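4. Setting up a Pavthorpe mood and sleep diary

This section covers a new diary for one patient on the clinic tablet. Read section 3 first if the tablet has not yet been registered with your Hutunwood account. You will need the patient's clinic number, the signed consent sheet (form 686) and the name of the clinician who will read the entries.

4.1 Creating the diary

1. Sign in with your staff code and tap New Diary.
2. Enter the clinic number. Do not type the patient's name in this box. The name is pulled from the clinic record after you save.
3. Choose a diary type. Standard asks for mood, sleep and medication. Extended adds anxiety, irritability and hours out of bed.
4. Pick the reading clinician from the list. If the name is missing, the clinician has not been given reader rights (see 2.6).
5. Tap Save. The clinic number turns green when the record is found.

Note: Patients under 16 need the guardian form as well. The diary will save without it but stays locked.

Caution: Do not open a second diary for a patient who already has one. Entries are not merged, and the reading clinician will see only the newer diary. Use Reopen on the old one.

4.2 Setting the mood scale

The scale runs from 0 (the lowest the patient has ever felt) to 100 (the highest). The middle of the line is the patient's own usual state, and it has to be set with the patient in the room.

1. Tap Scale, then Anchor.
2. Ask the patient to describe an ordinary day, and type a few of their own words under the middle mark.
3. Do the same for the two ends. Short phrases work best - "could not get dressed", "did not need sleep".
4. Read the three phrases back and tap Confirm.
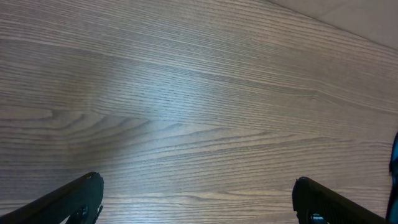
Can the anchor phrases be changed later?
The reading clinician can edit them from the Scale page at any time. Earlier entries keep the old phrases, and a thin line on the chart marks the date of the change.

4.3 Sleep entries

Sleep is recorded as time to bed, time asleep and time up. The patient enters it once, in the morning. Naps go on a separate line and are not added to the night total.

1. Tap Sleep and set the day boundary. The factory setting is noon, so that a night is kept in one piece.
2. For shift workers, move the boundary to the middle of their usual waking hours.
3. Turn on the morning reminder if the patient wants it. It sounds once and does not repeat.

Note: If the clocks change during the diary period, the night total for that date is corrected on its own. The times shown are left as the patient typed them.

Caution: A blank night is shown as a gap. It is never shown as zero hours. Do not fill gaps from memory at the appointment, as these entries look the same as the others on the printed chart.

4.4 Alerts

The diary can flag a pattern for the reading clinician, such as three short nights in a row or a mood mark near either end of the line. Flags are checked when the clinician signs in. They do not call or page anyone, and the diary must not be used as a crisis line. Enter the clinic's own urgent contact number under Alerts, Contact before you hand over the diary, and show the patient where it appears.

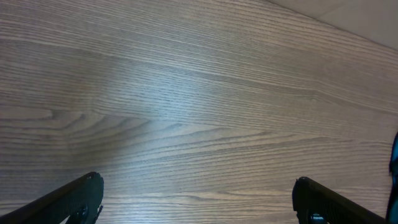
Simin Golestani writes that at the Karkthorpe clinic they leave the short-night flag off for the first two weeks, since new patients often enter bedtimes a day late and the flag goes up for no reason. She turns it on at the second visit, after going over the sleep page with the patient again.

To change a flag, go to Alerts, Patterns and tap the switch beside it. The change takes effect with the next entry.

4.5 Printing the chart

1. Open the diary and tap Chart.
2. Choose the date range. The default is from the last appointment to today.
3. Tick Show Medication if dose changes should appear under the mood line.
4. Tap Print. Charts go to the printer set in section 3.

Diaries brought over from Cuervo print without medication marks. Add the doses by hand under Medication, History before printing.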